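Notebook, arm cell 2, Canley
Jan 29, 2023

Rules day! I've been looking forward to this far more than is decent. The house rules for the arm tables have been living on three different sheets and in Dirk's head since November, and today we finally sat down with the lot and tried them against a real task, which was the desk lamp with its lead coiled up next to it. Lamps are brilliant for this. Bendy neck, heavy foot, a head that swings about, and a lead that gets into everything.

Present for most of it: me, Dirk Jacobs, Marloes. Aileen dropped in before lunch and stayed much longer than she meant to.

Rule 1, object inside the rail. Old wording was "objects must be safely on the table", and we managed to disagree about that in under a minute. New wording: the base sits fully on the wood, and nothing the arm is meant to touch hangs over the rail at the start of a run. Dirk wanted a fixed distance from the rail as well. I tried it with the lamp and it's hopeless, the head sticks out much further than the base whichever way you turn it. So the rule talks about the base and leaves the head to the operator. Happy with that.

Rule 2, leads. This is the good one. We went back through the Schouten log, 736 runs, and pulled out every stop with a note against it. 54 stops. 38 of them mention a lead, cord or cable somewhere in the note! I knew it was a lot but I didn't know it was that. Marloes read them out one after another and we were all wincing by the end. So:
- lead coiled before the run, coil lying flat on the table
- never plugged in unless the task sheet says so in writing
- plug end where the operator can see it
- if the lead wraps a finger, stop, back off by hand, log it. No tugging it free under power, not even slowly.

Jasper has asked for "no loops at all, lead straight out behind". I understand why, but a straight lead goes over the rail and then we've broken rule 1. Also a coil is what people have at home, and the whole point is that the arm copes with ordinary stuff. Keeping the coil. Will talk to him.

Rule 3, fingers. Wipe and look before each block. Scuffs are fine, grit is not. Marloes had the excellent thought of keeping one reference wrist shot per gripper so you can compare finger faces over time and not argue from memory. Starting that this week. Swap the pads when the grip check slips twice running, not when they look tired. Ours have looked tired for ages and they hold beautifully.

Rule 4, floor. Walking route kept clear of trailing cables. We don't meet this and I'm not going to write it up as though we do. Tick it amber, order more cable cover, fix it, then tick it green. Same for loose paper on the floor. Dirk points out that the rule has no owner. Correct, it's mine now.

Rule 5, people. Nobody inside the reach line while the drives are on. Working at the benches further back is fine and always was, but the sheet never said so, and new starters kept asking if they had to leave the room. Added one plain sentence. Aileen says it's the first sentence in the document she'd read without coffee.

Rule 6, saying it out loud. "Arm live" before enabling, and you wait for an answer. I was a bit sniffy about this when the Silmont lot suggested it. I've completely come round. It takes no time and you really do look up.

Speed: left at the slow setting for anything with a neck, hinge or hanging part. Wanted to raise it for the approach only. Dirk said show me the numbers. Fair. Plan is 119 approaches at each setting with the lamp, same start pose, no lead in the first set. I have no strong feeling about which way it'll go, which makes it more fun.

Wording check. We went through and hunted for "should". Changed it to "must" where we'd stop a run over it, and struck it where we wouldn't. The sheet is now one side of paper!! Old version ran to four.

Still open:
- is a lamp head moving on its own neck a "dropped object"? Marloes says no, Dirk says sometimes
- where the signed copy lives
- Vidico template has a box for "hazard owner" that none of us fills in the same way
- Jasper and the loops

Ilse D.
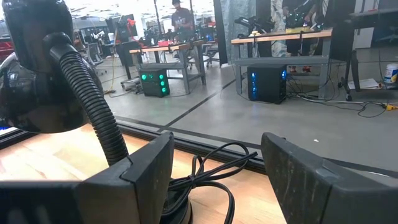
Wrist view, cell 2: gooseneck lamp between the fingers, lead coiled by the base (rule 2).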